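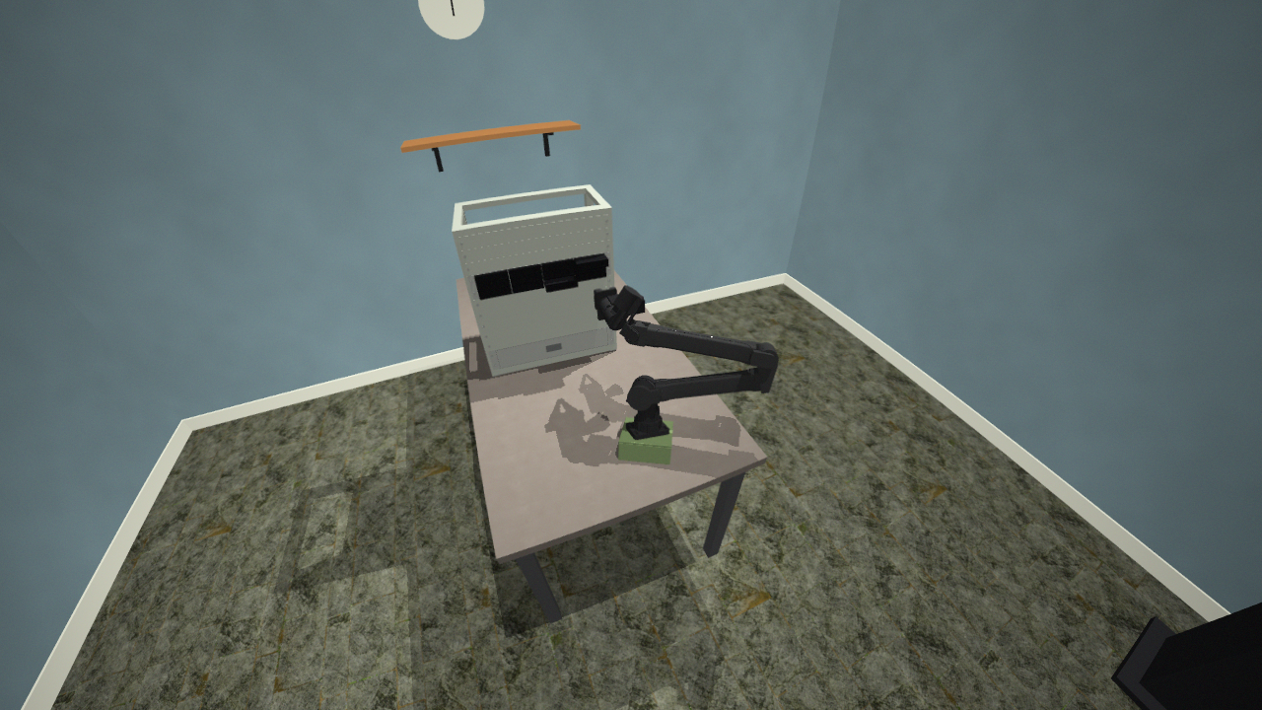

The Stoltora paint works opens to visitors once a year, in May, and this was the first time I had managed to get a place. It is a short walk from Wornard station, past the old grain store and over the canal. We signed in at the gate, were given earplugs and a paper cap, and were split into two groups. Mine was led by Yaroslav Dmytriv, who has worked in the mixing hall for over seven years. He started with color, and said that people who come in asking for blue nearly always go home with something grayer than they expected. A muted slate blue with a white baseboard under it is the sort of thing he meant. He likes it with a speckled floor in greenish gray, where there is some ochre in the pattern to warm it up.

The mixing hall was the loudest part of the visit. The powder goes in from the floor above, and the paddles run in open steel tanks at ground level. Each batch is mixed for 53 minutes, then a sample is brushed onto a card and left to dry on a rack by the door. Dmytriv let us compare a dry card with a wet one from the same tank. The wet one was clearly lighter, and I would have taken them for two different paints.

After that came the filling line, which was stopped for lunch. We looked at it from behind a yellow rail and moved on. The lab was better. A woman there was scrubbing painted panels with a wet brush to see how soon the color came off, and she was happy to answer questions. I asked about matte paint in kitchens. She said to use it if I liked it, but to keep a spare can.
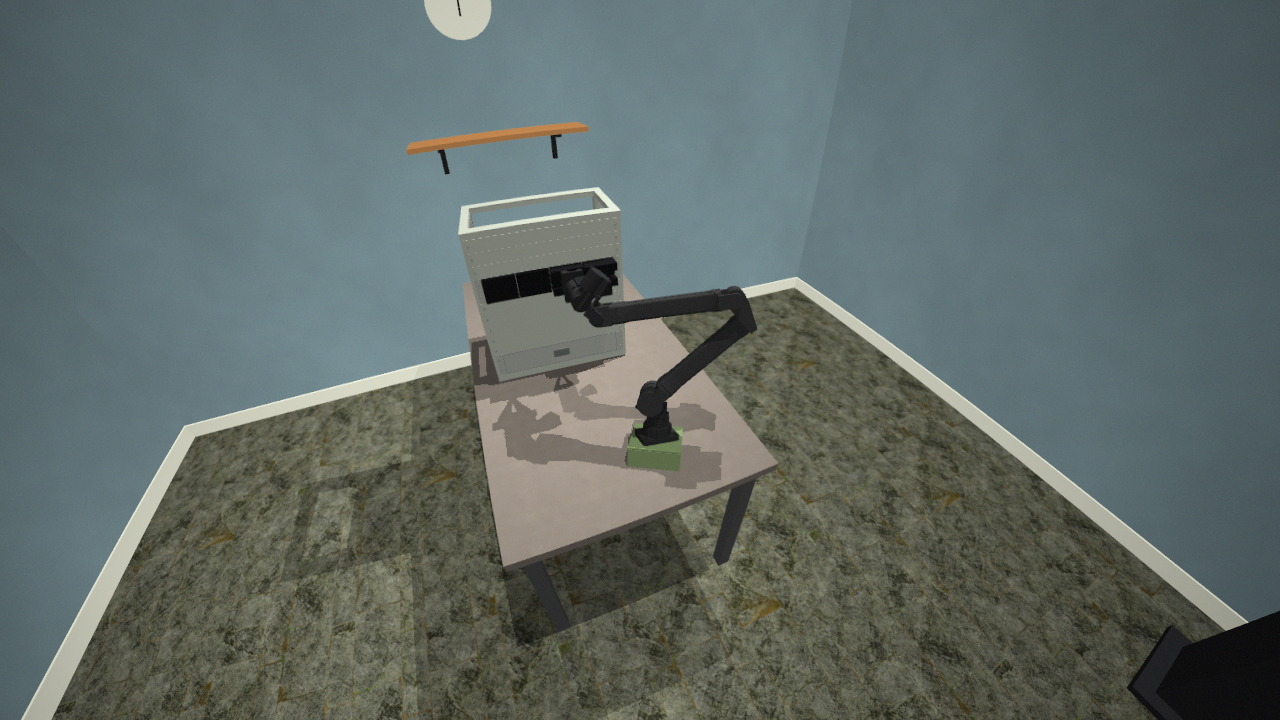

Blue-gray walls and a tall, pale gray-white cabinet.

The last stop was the old color store, where the Kostiuk family kept their recipe books before the works was sold. The books are in a glass case and can't be handled, though five pages have been copied and put up on the wall. The handwriting is hard to read. Most of the early recipes were for barn paint and boats.

The tour took the whole morning. There is a small shop by the gate that sells end-of-batch cans at a good price – cash only when I was there. I bought two of a gray called Stendley for the back hallway. Parking is limited, so the train is the better choice, and the cafe across the canal stays open until 5.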